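Blinds down, kettle on: an hour with the woman behind Catitz

She has 9 minutes before a delivery, she says, then gives me an hour. Catitz is a one-person business, hanging and mending blinds for people who rent, and she runs it from her own front room. Tea first. Then straight into it.

"People leave the window till last," she says. "Sofa, telly, rug, then they sit down and can't see the screen for glare."

She started by taking down an old set at a friend's flat and putting it back up the right way round. Before that, 2 years in the office at Fankhauser, doing invoices. Didn't love it. Last year she did 354 windows, most of them white venetians, most in rooms like her own. Beige walls, pale wood, nothing fancy.

"I like it plain. White slats go with anything and you can wipe them with a sock."

Does she ever open them fully? Hardly. She tilts them, so the room gets light but the neighbours don't get a show. The cabinet is where everything lands, remote included, and she has given up on hiding cables.
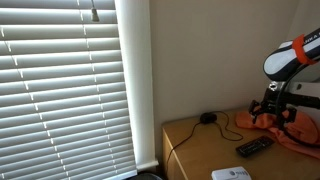 On cords, dust and landlords

She gets serious about cords. Keep them short, keep them up high, fit a cleat if there are children about. "I won't leave a job with a loop hanging. I'd sooner lose the money."

Dust is the other thing. Close the slats one way, wipe, close them the other way, wipe again. Top to bottom or you do it twice. No sprays, they leave a film that she then gets rung up about.

And landlords? A sigh. One wanted the old blinds kept in a cupboard for six years, in case. Another paid for a full set from Skullico and then asked her to fit them without drilling. She managed it, with tension brackets and a bit of langauge.

Her cheapest job is 60 pounds, for a restring. Most take her a morning, she says, but bay windows are a pain and she charges extra. Worth it? "Ask me in April, when the sun's low and everyone rings at once."

The van is outside by now. She's off down the hall with her shoes half on, still talking about brackets.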